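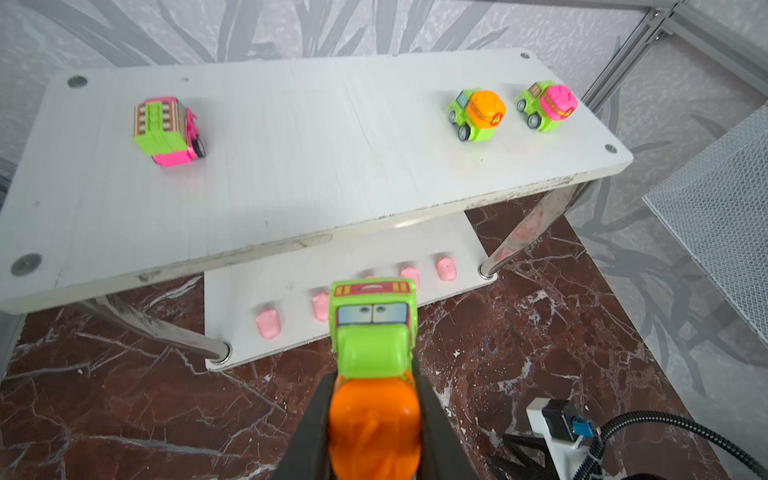 A cement mixer, green, with a face.

8 August 2023

I have been meaning to write about the footbridge for weeks, mostly because people keep stopping me at the post office to ask about the footbridge. My usual answer is that it's coming along. This is what every construction project is doing at all times, including the ones that have been abandoned.

For those who don't live here, or who do and have sensibly never gone past the feed store: the Perkesa footbridge crosses Hemmin Creek at the bottom of our street. It connects forty houses on our side to the library, the bakery and the good bus stop on the other. The old one was a timber thing on stone footings, and in the spring of last year one of those footings started to lean. The county put up a sign that said BRIDGE CLOSED, then a fence, then a second sign in front of the fence, I suppose for people who like a summary.

I spent 26 years inspecting concrete for a living before my knees retired and took me with them, so I have a professional interest. My wife calls it loitering.

The replacement is a single steel truss, 55 feet long, which will be trucked in and lifted into place by crane. Everyone wants to talk about the truss. There was a drawing of it in the library for a month, with little gray people walking across it and one little gray person on a bicycle who was clearly going too fast. The truss will take one morning to set, and there will be folding chairs and somebody's cousin with a drone.

What's taken all summer is the part that goes under it.

The creek runs over a lot of soft silt with some gravel mixed in, and below that is a shale that I would describe as moody. The first plan had spread footings, same idea as the old bridge but bigger. Then the geotechnical people drilled two borings, looked at what came up and went quiet, which in my experience adds a month and a decimal point. The second plan has drilled micropiles, four at each abutment, taken down into the rock and grouted, with a concrete cap on top to sit the truss on.

I thought this was the right call and said so to anyone standing near me. A micropile is a skinny steel pipe in a skinny hole, and you can put one in with a rig that fits down a lane where a regular drill rig would take out three mailboxes and Mr. Somboon's plum tree. We were promised a small rig. What came off the trailer was small in the way that a horse is small next to an elephant, and it still took out one mailbox. Mine.

The foreman on the job is Montri Srisuk, who works for an outfit called Ivatach. He came up to the porch with the mailbox under his arm, like a man returning a dog. I asked him what depth he was hitting rock at. He looked at me for a while, put the mailbox down, and said they were at 31 feet on the north side and hadn't found anything he'd trust yet. I told him I'd had a job over by Borkino with the same shale, and that it had a rotten layer on top you could push a screwdriver into. He said yes, that was exactly the trouble. We've been on good terms ever since, and I have a nicer mailbox.

The north side took 9 working days when the schedule allowed four. The third pile was the bad one. The casing drifted, they pulled it, they moved the hole over a foot, the engineer had to be asked whether moving it over a foot was all right, and the engineer was at a wedding. I watched five grown men eat sandwiches for most of a Thursday. I don't say this to be unkind. Waiting on a written answer is a large part of building anything, and if you've ever seen what happens when a crew doesn't wait, you'd bring them more sandwiches.

They load-tested one pile after that. A load test is about the dullest spectator event there is. You pull on the thing with a hydraulic jack, read a dial, write the number down, pull harder, and hope that nothing whatsoever takes place. I brought a chair. It held. Two of us clapped.

The caps were the part I cared about most, concrete being my old line. The north cap went in last week and I was down at the fence by six in the morning with coffee, telling myself I was out for a walk. It was supposed to reach 84 degrees by noon, so an early start made sense. The first truck was on time. The second truck went to the other end of the street, where there is also a creek, and also a fence, but no hole, and the driver sat there for quite a stretch before anyone worked out where he was. By then the first load was in and vibrated and everyone was looking at their watches.

You don't want to leave one lift sitting in that kind of weather while the next one tours the neighborhood. You get a cold joint, where the new concrete lies down against the old and never quite becomes friends with it. Montri had retarder in the mix, bless him, so there was some slack. When the second truck finally arrived they tested the slump before they let a shovelful of it in. I've known crews that would have skipped the test and just added water from the hose, and I've known where they live. The slump was fine. I could see it was fine from where I stood, and I still liked seeing the cone come out.

Thitima Somboon from across the road asked me what they were waiting for now, with the cap poured and the forms on and nobody doing anything. I told her they were waiting for it to get strong. She said it looked strong. I said it looked strong an hour after they poured it, too, and she should have seen me at 30. Cylinders get broken at seven days and again at 28, and nothing heavy goes on top before the numbers are in. She said that in that case she would keep driving to the library.

As to money, since that's the other thing I get asked at the post office. The change from footings to piles cost extra, and the county has published how much extra, and you can go and be upset about it at the county building on weekdays. The only figure I'll argue over is the $3,862 for temporary fencing, because I have leaned on that fence for most of the summer and it's a poor fence. One panel near the culvert isn't clipped to anything. I mentioned it. It's now clipped with a zip tie, and I can't tell you I feel consulted.

Here's where it stands. North abutment: piles in, cap poured, forms due off soon. South abutment: 14 days behind where it ought to be, though the first two piles went down sweetly and met decent rock at 22 feet, so some of that could be made up. The truss is finished, painted a green that the brochure calls "heritage," and sitting in a yard two counties over. The approach ramps haven't been started, and I have opinions about the approach ramps, mainly to do with drainage, that I'm saving for another post so that all of you have something to look forward to.

A few people have asked for a date. Montri won't give me one, and I respect him for that. The sign on the fence says SUMMER, in capitals, and doesn't mention a year.

If you're coming down to look, park by the feed store and walk. The lane is tight when the grout truck is in, and the driver has had a long few weeks. Stay this side of the zip tie. I'm usually there until ten or so, when the sun comes around and my wife calls to ask whether I'm being paid.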